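Kategorie: Werkstatt & Küche › Aufbewahrung › Technik-Tipps

Brotkasten einräumen mit zwei Armen: was die Auswertung bei Wudix ergab

Untersucht wurde, ob ein zweiarmiger Aufbau das Verstauen verpackter Backwaren aus Vorführungen lernt. Grundlage waren 152 teleoperierte Durchgänge, davon 26 mit schräg gestelltem Kasten. Geprüft wurde in 63 Versuchen. Als Fehlschlag galt jeder Versuch, bei dem die Packung neben dem Kasten lag oder der Griff verfehlt wurde. 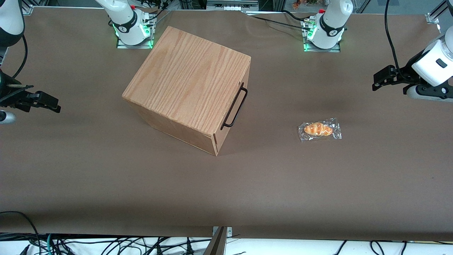

Von den 63 Versuchen scheiterten 15, die meisten beim Greifen der Folie. Klarsichtfolie reflektiert, die Tiefenschätzung springt an den Kanten. Daraus folgt für den Nachbau:

- Arbeitsfläche mit mattem braunem Papier bespannen, Ränder fixieren.
- Licht diffus und von der Seite, kein Spot über dem Tisch.
- Packung am Folienrand greifen, Gebäck nicht quetschen.
- Drahtgriffe am Kasten vor dem Versuch auf festen Sitz prüfen.
- Kasten zwischen den Durchgängen drehen, sonst lernt das Modell nur eine Lage.

Ein getrennter Regler je Arm brachte keinen Vorteil. Die gemeinsame Aktionsvorhersage lief ruhiger, vor allem beim Halten des Kastens.

Kommentare

Rogério Moura: Welche Schließkraft bei der Folie? Bei uns reißt sie regelmäßig.

Gullau: Papier wellt sich bei Feuchte. Wir wechseln es jeden Donnerstag.

Cirilo Sandoval: Wurden die 26 schrägen Durchgänge getrennt ausgewertet?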